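November, and the dark comes down so early now that I had the lamp on before four. I've been meaning to write all week and kept putting it off, partly because I was tired and partly because the quilt has swallowed every evening I had. But it's Friday, the kettle is on, and I'm going to sit here until I've caught up with myself.

The quilt, then. I laid the whole thing out on the bedroom floor this morning (the only floor in the house big enough, and even so one corner went under the dresser) and it is so much nearer to finished than I'd let myself believe. The pattern is Drirach, the one with the long slanting strips, and it calls for 2,724 pieces all told. I laughed out loud when I first read that number, back in the spring, and then I went and bought the fabric anyway. I have almost 200 left to sew in. I've been doing them in little bundles of eight, tied up with a scrap of thread, and I carry a bundle around in my sweater pocket in case I find myself sitting still.

The yellows gave me the most trouble. I had a lemon from Ollska that I loved in the shop and hated by lamplight, and then a softer one from Nomton that went nearly orange beside the white. I tried them both with the lime binding, one on top of the other, then side by side, then I made a cup of tea and tried them all over again. In the end I used the two of them together, the lemon up at the head of the quilt and the warmer one lower down, and I let them drift into each other over a few rows. I'm so pleased with it! It looks like late afternoon to me, if that makes any sense.
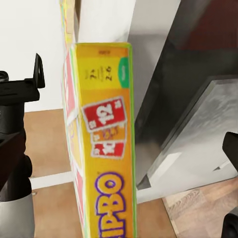
My sister wrote back within the hour to say that yellow was a brave choice for a bed, that she'd have gone with blue and been done by summer, and was I washing everything first this time? I was not, as it happens, or not the Nomton, and I've been fretting over it ever since. She's right more often than I like. So tomorrow I'll soak a leftover square in the sink with a bit of white cotton and see whether anything bleeds – and if it does I suppose I'll cry a little and then look up what to do about it.

I walked down to Najafi after lunch for more thread. They had a 100-yard spool in exactly the cream I wanted, and then at the register I remembered I'd meant to ask about batting, so back I went to the far wall and stood there feeling all the samples like someone choosing a puppy. I came home with wool. It cost more than I'd planned, but the cotton felt thin, and our bedroom is cold from now until April.

Rain since supper, and the gutter over the back step is dripping again. I ought to get the ladder out on the next dry day. Soup for dinner, the last of the squash, with too much pepper in it. I sewed one bundle while it simmered and another just now between paragraphs, and my thumb is sore where the needle sits, so I'm going to stop and go up to bed with my book.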